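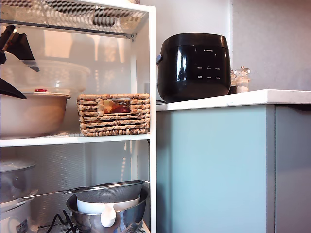
Shelves and the rice cooker, Brenport kitchen

Thursday, June 14, 2018

I am writing this at the dining table with my shoes still on, and if I go upstairs I will lie down and lose the whole day, so I'd better get it on paper first. We ran the held-out set. All 36 reaches, start to finish, with the pauses in, and it missed 3. I keep going back to the sheet to see whether I added wrong. I had Negin add it up too, without telling her my number, and she got the same.

I should put down what we did in some kind of order, because I know how I am, and by the time we write it up for Plultum I'll remember the good part and none of the muddle that came before it.

In May we were still teaching it the plain way. One of us drives the arm through a reach, the wrist camera records, the model learns to copy, and off it goes. It copied very nicely! It would sail up to the mixing bowl on the bottom shelf and take the rim as if it had been raised in a restaurant. Then you'd ask for the clear tub and it would go in at the same pleasant speed and close on nothing, or bump the wall of it, because from where it was looking the near side of the tub and the far side were more or less the same thing. Clear plastic was where we lost nearly everything. We tried more demonstrations. We tried Colton's idea of slowing the last stretch, and all that got us was slow misses, which are harder to sit through than fast ones.

The pause was Kianoush's, really, and I want that in my own handwriting so I can't talk myself out of it later. He was driving one afternoon and I was supposed to be labeling, but I was watching his hands, and every time he came near something see-through he'd stop short, slide the wrist a little to the side, slide it back, and only then go in. I asked him why. He said he wasn't doing anything. I played it back for him and he watched himself do it over and over and looked quite put out. Then I went through my own recordings and I do it as well, a bit less, and Negin does it most of all. And we had been trimming it out! It was in the cleanup step, the one that drops stretches where the arm isn't making progress toward the object. I wrote that step myself, over the winter, and was rather proud of it.

So the whole method, if I had to explain it to my mother, is that we stopped cutting out the part where the person takes another look. We kept the sideways slide in the training data and let the model see the earlier view and the later view together when it decides where to close. There is a bit more to it than that, the way the two views are lined up comes mostly from the Hosseinzadeh paper, and Sepehr had to rebuild that piece twice because it assumed a camera that stays put on a wall and ours rides on the wrist. But the heart of it is just that. We recorded 136 new demonstrations with nothing trimmed, spread between the shelves and the counter and the rack side, and trained on those and nothing else, which Miłosz thought was reckless. He may yet be right about that, since we only have the one kitchen.

Anyway, today. I got in early and Sepehr was already there, on his knees at the shelf with the placement list, setting the strainer back on top of the white bowl with the handle out over the shelf toward the pot. That handle has caused us more grief than any other thing in the room. It sticks out so far that if you come at the bowl from the left you are really coming at the handle, and the old model never did learn to mind it. We left the basket and the beige bowl on the middle shelf as they'd been, and the rice cooker stayed at the near end of the counter, where it shines like a piano and throws off the depth reading on its rounded side.

The first stretch was the easy things and it went along so smoothly that Colton began humming. Then the rice cooker. The target there is a little silver piece on the left side, and the model has to come in past all that gloss. It stopped, slid over, and stayed there for what felt like a whole season. I was sure it had hung. Sepehr had his hand out for the stop button and I said wait, wait, give it a second, and in it went, and touched the right place. I made some kind of noise. Negin wrote the time down without looking up, she is very good that way.

We ate at the counter end of the room, standing, and I called Miłosz at Skindov to tell him how the morning had gone. He asked straight off whether we'd done the clear ones yet. I said no. He said to call him after the clear ones, then. I love working with him but he can let the air out of a person.

Then we moved over to the rack side for the afternoon, which is where I'd been dreading all week.

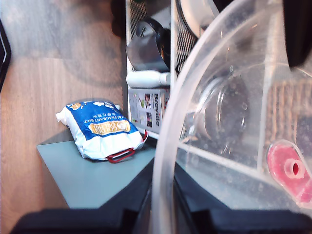
I had decided with Sepehr beforehand that we would go in list order and not save the big clear container for last, in case we got tired and started being kind to it. So it came up early, between two reaches for the red handle on the rice bag. The handle is a good target, bright and easy to see, and I think having one of those on either side kept my nerves in one piece. The container is the worst we have. It curves, it picks up glints, it had droplets and specks on the walls, and you can see a reddish fitting straight through the side, so the old model would always go for the fitting, as though the wall weren't there. I must have watched it do that a hundred times last month.

This time it came up, stopped, and slid to the side. And you could watch the guess move! We had the predicted point drawn on the monitor, a small green cross, and at the first view it was sitting on the fitting, exactly the old mistake. Then as the wrist slid across, the cross drifted away from it and came out to the rim, and wobbled there, and settled. It closed on the rim. I have a recording of it and I've now watched it more often than is decent.

The misses, because I promised myself I'd write those down with as much care as the rest. The first was the strainer handle, of course, from the left, and I don't think looking again helps there at all, that's a planning matter and Colton has thoughts. The second was on the clear container later in the afternoon, and it made its pause but hardly moved the wrist during it, so the two views were nearly the same view and it learned nothing from the second one. That one interests me very much. The third I am less sure of. It was a reach into the rack for the white bottle lying on its side, and it simply came in too low. Sepehr thinks the wire bars confused the lining-up step, since one bar looks so much like the next. Negin thinks the calibration had drifted by then. We checked calibration afterward and it was a little off, so they may each have a piece of it.

What I don't know, and what kept me quiet in the car, is whether it's the looking that helps or only the stopping. A model that slows down and waits might do better just from the arm settling. We haven't run it with a pause and no slide. It would be simple to do, the same list, the same placements, just the wrist held still for the same length of time. Kianoush brought it up as we were putting the lids back on things, very gently, as he does, and I was a bit short with him, and then of course he was right and I said so. If the still pause does just as well then we have a much duller paper, though I suppose a more useful one for anybody with a fixed camera.

I called Miłosz back around six. I told him the number and he was quiet, and then he asked about the lighting, and whether we had the blinds the same as in training, and whether anyone outside the group had picked the placements. Yes, yes, and no. He said the no was going to bother a reviewer. Then he said it was very nice work, and to tell Kianoush so, and he asked for the recording of the green cross. I sent it before I'd even hung up.

Things for the morning, so I can stop carrying them around: write up the still-pause condition and let Negin pick the placements without us in the room. Recheck calibration before starting and again at lunch. Ask Colton for his sketch of the strainer approach, from the right this time. Put the untrimmed recordings on the second drive, and label them properly. And take my old cleanup step out of the shared folder, or at least put a warning at the top of it, because I know Sepehr's other project pulls from there and they may be throwing away the same thing we were.

My feet hurt. There's soup left, and I think I'll have it cold.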